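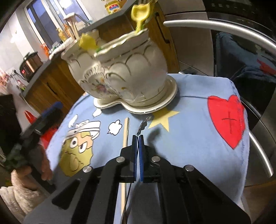 The Great Utensil Rethink

So I've been on a bit of a kick lately with the stuff that lives out on display in our kitchen. You know how it goes. You set one pretty pot down somewhere and a month later it has a pen in it, two rubber bands and a takeout soy sauce packet. Multiply that by every pot in the house (I have a lot of pots!) and you'll get some idea of what I was dealing with in March.

It started with the drawer. Our big utensil drawer has been sticking ever since we moved to Zisville, and one morning it just refused to open at all. Reece got it loose with a butter knife and a fair amount of muttering, and when it finally gave, the whole thing came out on the floor. Chopsticks everywhere. I picked up a garlic press I'd already replaced, plus a melon baller I swear I've never seen in my life.

I decided right there that the things we reach for every day were going to stand up in the open where I can grab them, and the rest could fight it out in the drawer.

Now, I'm a sucker for fussy old-fashioned china. Scalloped rims, gold lines, little pink and purple flowers, all of it. The white pot with the matching sort of saucer is exactly my kind of thing, and I love it on the light blue cloth with the cartoon prints. My sister thinks you can't put fancy china on a cloth with a big red heart and a goofy face in a white cap. I think she's wrong and I've told her so. A plain linen one would look very grown up and I would be bored of it by lunch.

The other thing I've come around to is letting small pots hold small, silly things. Crumpled yellow something, a yellow plastic scoop, a bit of green poking up at the edge - fine! It's cheerful. I used to think every container needed a serious job.

For the everyday stuff, though, I do have opinions. Chopsticks want a wide mouth so they can lean. I had mine in a tall skinny jar from Kasosside for ages and they came out in a clump every single time, like pickup sticks. Forks I like standing tines up, and I know people feel strongly about this. Reece Hollis, love of my life, is a tines-down man. He says it's cleaner to grab the handle. He may be right, but I can't tell a fork from a spoon when all I see is handles, and I'm the one who cooks.

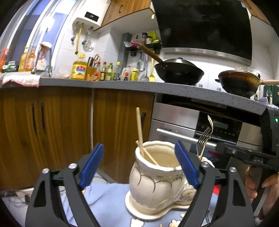

Mixing finishes doesn't bother me either. A gold-toned fork next to a regular one looks collected to me, and it saves you from hunting for the rest of a set.

Next up is the drawer itself, which still sticks. I've rubbed a candle stub along the runners and it helped for two days. If you've got a better trick, leave it in the comments, and please tell me where you stand on the forks too. Reece is keeping score.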